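2024-04-25 – laundry corner, folding notes

Good day for the folding table! Eldana Feyisa and I went through the sorting order again and I think we finally like it: denim first, then anything blue, then the cream and off-white stuff in one go. Doing the jeans early feels great because they stack so well and you get a tidy pile right away.

Jeans go in thirds from the waist, label to the front edge, so you can find the right pair without unfolding anything. I tried it Vanderleia Mendonça's way (legs in half first) and hers is nicer for the heavy pairs.

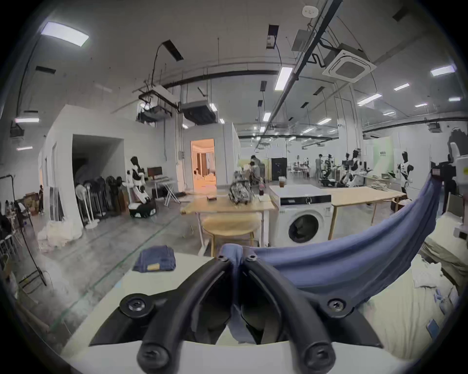

Jeans folded, blue piece in the gripper, whites still to do.

The whites are the fun part, really soft cloth, but they slide all over the place. Smooth them flat with your forearm before the first fold. Bag 414 from Grelberg still needs sorting, and I want to write up the sleeve trick while I remember it – tuck both behind, then fold up from the hem.

To do: more hangers for the rack, ask Vanderleia about the long garments.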